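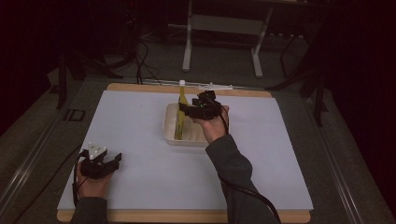

Zulteck Palow Bench Grinder Stand and Wheel Guide: A Review After a Winter of Use
26 Mar 2025

I put off buying a proper grinding setup for far too long, and I suppose plenty of you with small metal shops are in the same boat. My tungsten was getting touched up on the same coarse wheel I used for lawnmower blades, which any welding teacher will tell you is a bad idea, and mine certainly did. So in January I finally ordered the Palow guide from Zulteck, along with the short pedestal stand they sell to go under it.

The stand came flat in one box and the guide in another, and the bolts were all there, plus a couple of spares (always a nice surprise!). Putting it together took me an evening, though I did stop for supper in the middle. The base weighs 39 pounds before you add the grinder, and I'd still bolt it to the floor. Mine walked a little on the painted concrete until I did.

Now, the guide itself. It's a simple thing, a slotted arm with a collet on a pivot, and you set the angle with a thumb screw. I like thumb screws. The scale is stamped deep enough that I can read it without hunting for my glasses, and once it's locked it stays locked – I checked it with a protractor after a long afternoon of sharpening and it hadn't moved. The points come out even, with the grind lines running lengthwise the way you want them, and my arc starts on thin stainless have been a good deal calmer.

My friend Perrine Huet came by to try it and went home with a handful of freshly ground electrodes and, I think, a plan to order one. She has the older Bermúdez guide, which costs less and does fine on larger rod but gets wobbly on the small sizes. We ran the two side by side and I'd say the Palow was easier to live with, mostly on account of that collet.

A few grumbles. The spark shield is thin and rattles at full speed, so I stuck a bit of rubber behind it. The instructions give the wheel changing steps on page 2 and then the safety notes for it on page 5, and I do wish they'd swapped those. And the water pot hangs right where my knee goes.

It isn't cheap, and if you only weld now and then a cordless drill and a dedicated wheel will get you by. For me it's earned its corner of the shop. 4 stars, and I'd buy it again.

Over 2,000 views | 5 comments | 39 shares

Related reviews
Evonholm Auto-Darkening Helmet
Bermúdez Magnetic Welding Squares
Choosing a Wheel for Tungsten
Zulteck Foot Pedal, Second Look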